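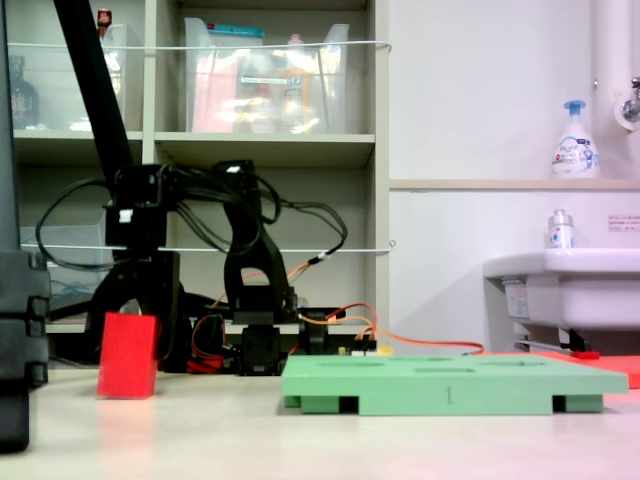
Tapeçaria de parede Saithong
Coleção Clutwood – Têxteis decorativos para interiores

Referência da linha: Saithong
Composição: lã e algodão
Formatos: vertical, horizontal e quadrado
Fixação: varão em madeira de freixo, incluído
Prazo de expedição: 19 dias úteis

Descrição do produto

A tapeçaria Saithong é uma peça decorativa tecida em tear manual, destinada a salas de estar, quartos, átrios e espaços de receção. O desenho, da autoria de Paweena Ratanaporn, parte dos campos de arroz em socalcos e organiza-se em faixas irregulares de ocre, verde-seco e cru, interrompidas por zonas de pelo mais alto. A trama é em lã penteada e a teia em algodão torcido, o que confere à peça o peso necessário para cair a direito sem recurso a chumbos na bainha inferior.

Cada exemplar é tecido por encomenda. Podem verificar-se ligeiras variações de tom entre lotes de fio, pelo que se recomenda que os clientes que pretendam compor um conjunto de várias peças o indiquem numa única encomenda.

Formatos e acabamentos

A linha está disponível em 3 formatos. O maior, horizontal, foi concebido para paredes amplas, por cima de sofás ou aparadores. O vertical adequa-se a corredores e vãos de escada. O quadrado pode ser utilizado isoladamente ou em pares.

O varão em freixo é fornecido com acabamento natural ou escurecido. Por pedido, a peça pode ser entregue montada em grade – opção indicada para espaços de circulação intensa. Neste caso, ao prazo de expedição acrescem 5 dias úteis.

Instalação

O varão assenta em dois suportes metálicos, fornecidos com buchas e parafusos para alvenaria. Para paredes em gesso cartonado deverão ser adquiridas buchas próprias. Aconselha-se a instalação ao abrigo da luz solar direta e afastada de radiadores e lareiras.

Conservação

Aspirar periodicamente com escova macia e potência reduzida, no sentido das faixas. Não lavar à máquina. Em caso de nódoa, absorver de imediato com pano branco, sem esfregar, e consultar uma lavandaria especializada. Para armazenamento, enrolar a peça com o direito para fora; não dobrar.

Encomendas para projeto

A Fondia assegura condições específicas para gabinetes de arquitetura, hotelaria e decoração. São admitidas alterações de medida e de paleta, mediante aprovação prévia de amostra. O acompanhamento destas encomendas está a cargo de Ekkachai Siriwan, do departamento de projetos. O custo da amostra é deduzido no valor final da encomenda.

Devoluções

As peças nos formatos e cores de catálogo podem ser devolvidas na embalagem original, sem sinais de instalação. As peças executadas por medida não são passíveis de devolução, salvo defeito de fabrico.

Produtos relacionados
Almofada Saithong, ocre
Espelho de parede Skikside
Prateleira Skikside em freixo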